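Check the wrist camera before you touch the policy

I love a simulated cell. Ours at Vinden runs all night, costs pennies, and the gripper never needs grease. But it needs looking after like any other machine, and I wish more teams put that on the schedule.
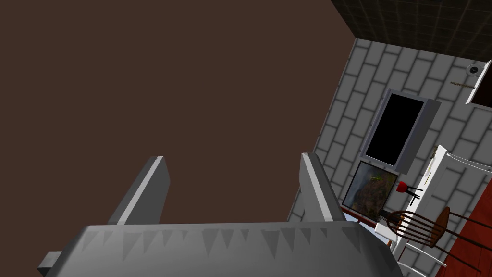 Osvaldo Ruggiero and I spend every Thursday morning on upkeep. We load the room, open the fingers, and step through the cameras one at a time. That's it! Last month we went through 88 saved starts this way, and I enjoyed it more than any training run this year.

A big plain surface in a wrist view is worth a second look. Is it supposed to be there, at that angle? Write the expected view down for each start – a sentence will do – and compare.
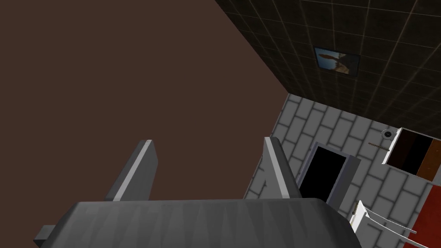
Fingers open, with the brick wall and doorway off to the right.

Corrado Greco thinks I'm fussy, and that 2,000 episodes will wash out a bad mount. I've never seen it happen. A camera transform with a wrong sign is wrong in every episode, and you find it by looking.
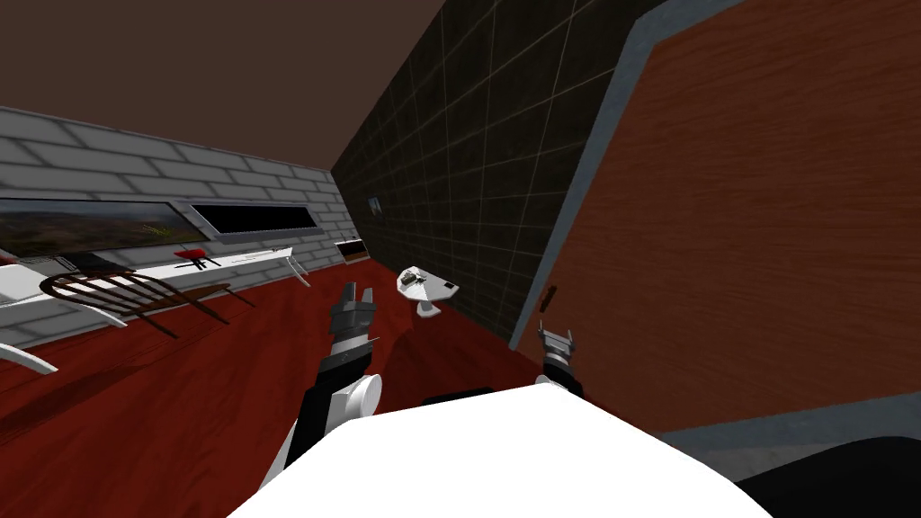 How often should the camera mounts be checked?
After every change to the robot model or the room file, and once a week regardless.

The wide view earns its place here too. Go there when a wrist view puzzles you, find the grippers, then go back and read the close view again. It's a lovely little detective job, and it takes minutes.
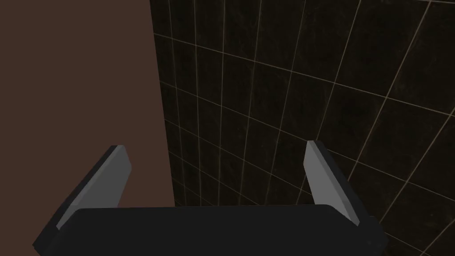

Open gripper against the dark tile.

So give somebody the job and put their name on it. Ilaria Fiore takes ours over in January, and I'm already a bit jealous.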